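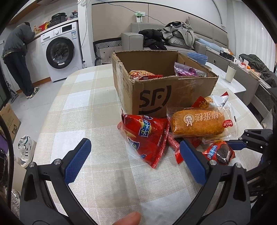 Do the snacks get crushed? A reader called Eline sent us this question after our October pages about helper robots, and she also wanted to know if a machine can learn to be gentle. We will try to answer both.

## A gripper you hold

The Flollent is a gripper made by Zerkmont. It has two jaws with blue pads, and you hold it in your hand. A person does a job with it, like picking up snack packages from a table. Later, a robot can study how the job was done.

Why is a snack a hard thing to pick up? Think of a bag of chips. It is full of air, and it bends when you squeeze it. A small cake in a clear wrapper is soft. A twisted wrapper has thin ends, and it can slip away.

## How gentle is it?

We borrowed the Flollent kit for 3 weeks. It comes with 2 grippers, one for each hand, and a book of 32 jobs to try. Packing snacks in a cardboard box is job number 3.

So, Eline, the answer is: sometimes yes. If you squeeze slowly, most cookies stay whole. If you hurry, you get crumbs. A robot that learns only from hurried people will probably make crumbs too.

We liked the pads very much. The handles are a little big for children's hands, so ask an adult to try it with you.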